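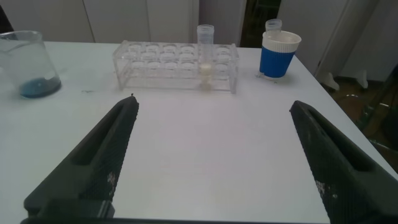 Bravier Opens Shared Teaching Bench With Revised Glassware Layout

September 8, 2024 -- Bravier has opened a shared wet bench for its introductory chemistry sessions, following a refit that ran through most of August. The bench replaces a row of fixed stations and is meant for dilution and color comparison work, the two exercises that take up the first half of the introductory course.

The layout is a plain one. A clear acrylic test tube rack stands at the back of a white tabletop with its long side parallel to the rear edge. A glass beaker for the dyed stock goes to the left of the rack and a blue cup to the right. The area in front is kept for handling, so that tubes can be moved in and out of the rack without reaching over open liquid.

Yannick Arnaud, who drew up the bench plan, said the old stations had been laid out the other way around, with stock solution at the front and the rack behind it. "Sleeves went through the beaker," he said. "We lost more dye to the floor than to the tubes. Moving the stock back and to one side was the first change on the list and it cost nothing."

The white surface was chosen for the color work. Students compare a series of blue dilutions by eye before they are allowed to use the colorimeter, and the previous dark worktop made the two weakest dilutions in the series hard to tell from water. A sheet of white card had been used behind the tubes as a stopgap. The card is no longer needed for most of the series, although Arnaud said he still expects instructors to keep one in the drawer.

The racks are a transparent type with a row of round holes in the top plate and a matching set in the lower plate. Clear walls let a student check the fill level without lifting the tube. The drawback is glare. Under the ceiling lights the panel edges show bright lines, and these can be mistaken for a meniscus when the eye is level with the top plate. The revised handout asks students to read from slightly below that plate, and to take the reading a second time after turning the tube.

Beakers are filled with a shallow layer of stock only. The earlier practice was to fill to the halfway mark at the start of the day and top up as required, but concentration drifted over long sessions as rinse water found its way back in. Under the new procedure a small volume is poured, used and discarded, and the beaker is rinsed before the next group. Wide-mouth beakers have been kept for this purpose; narrow flasks were tried in August and proved slow to rinse.

The bench was supplied by Broltar, which also refitted the sink run on the adjoining wall. Bravier put the cost of the tabletop at $399, excluding labor. The stock dye and the handouts come from Bindano under the existing supply arrangement.

Sessions are limited to 17 students and last two hours, with 30 minutes of that set aside for cleanup. The cleanup allowance is longer than before. Acrylic racks cannot go through the hot cycle with the glassware -- an early batch warped at the corners -- so they are washed by hand in lukewarm water and left to drain upside down. Solvent wipes are not to be used on them. Smudges on the tabletop are to be taken off with a damp cloth at the end of the session, and any dye spill is to be wiped up at once, before it reaches the joint at the rear edge.

Instructors who taught at the old stations should note that the position of the rack is now fixed and should not be shifted to suit left-handed students. In those cases the beaker and the cup are swapped and the rack stays where it is. A small diagram showing both arrangements has been added to page 2 of the handout.

A second bench to the same plan has been approved but not yet scheduled. Arnaud said the height may be lowered slightly for seated use, and that comments on the first bench should be sent to him in writing before the order is placed. Booking for the current bench is through the usual lab calendar. Groups that booked the old stations before the refit keep their time slots and do not need to apply again.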